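Getting creases out of a white cotton tablecloth without an iron?

Posted by Ximena Magaña, 26/10/2024

Hi all. Renting a place for my sister's lunch, no iron there and the cloth has been folded in a drawer since July. Plain white cotton, long enough to hang over the front. Wicker basket goes on it for the bread. Want it to look decent, not perfect. 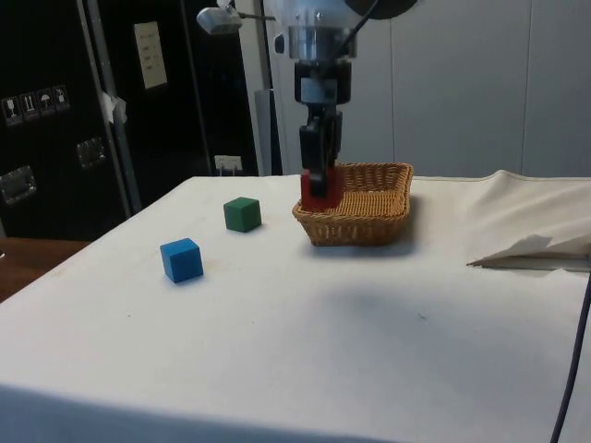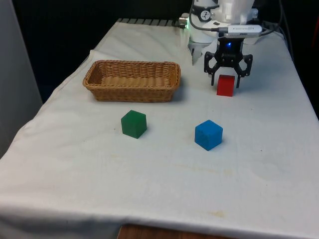
What I've tried so far

Hung it over a door overnight – did nothing. Thought about the dryer with a damp towel but the one in the building eats coins. Also is steam ok for cotton or does it leave marks? Budget is small, up to 400 pesos. Thanks

tromar_jo
Spray bottle. Plain water, mist it once it's on the table, pull the edges down hard and smooth with your hands from the middle out. Leave it a few hours. Works best on the top, the corners will still be a bit lumpy. Put a towel under if the table is wood, water marks are a pain to get out. Steam is fine on cotton, just keep the thing moving and dont let it drip.

Robles76
just buy polyester

lesudden
Second the spray bottle but do it the night before. If you can get a handheld steamer, hang the cloth from a shower rod and go top to bottom, pulling the hem with your other hand. Took me two passes on mine. Then roll it on a cardboard tube to carry it, no folding!! Folding is how you got teh creases in the first place. For the corners – safety pins underneath, small ones.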